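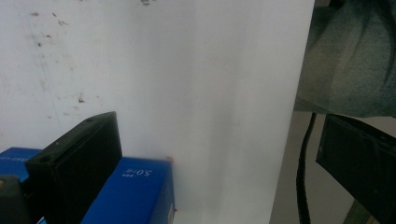
How to clean marks from a white painted door or panel

I rent a small flat in Tonholm, and almost everything in it is painted white: doors, cupboard sides, the panel next to the fridge. White shows every scuff. After a few years I have a method that works for me and does not take the paint off. It takes me 35 minutes for one side of a door.

What you need

Two soft cloths, one bucket of warm water, dish soap, a little baking soda, a plastic scraper (an old card is also fine) and a dry towel. I use a plain soap from Vander, but any mild one without colour will do.

Step 1. Dust first

Wipe the whole surface with a dry cloth, from the top to the bottom. If you start with water, the dust becomes a grey paste and you will be rubbing it into the paint.

Step 2. Test a hidden place

Choose a corner near the hinge or close to the floor. Rub it gently with soapy water and look at the cloth. If white colour comes off on it, stop there. Old matte paint can be very weak, and in this case it is better to repaint.

Step 3. Wash with soap

Put one small spoon of soap in the bucket. Wring the cloth well, it should be damp and not dripping. Make small circles on the marks and long strokes on the rest. Change the water when it gets dark.

Step 4. Treat what is left

For shoe marks and dark streaks, mix baking soda with a few drops of water and rub with one finger under the cloth. Be light with the hand - baking soda is a fine abrasive and can leave a shiny spot on matte paint. Drops of dried paint can be lifted with the plastic card, held almost flat.

Step 5. Rinse and dry

Go over everything with clean water and then the towel. Soap that stays behind will collect new dirt quickly.

If the stain does not go

Rust and old grease often stay under the surface. Then I use one coat of stain-blocking primer and two thin coats of paint. Let the primer dry as long as the tin says, and keep the window open. Look at the colour again next morning in daylight, before you put the brushes away for good.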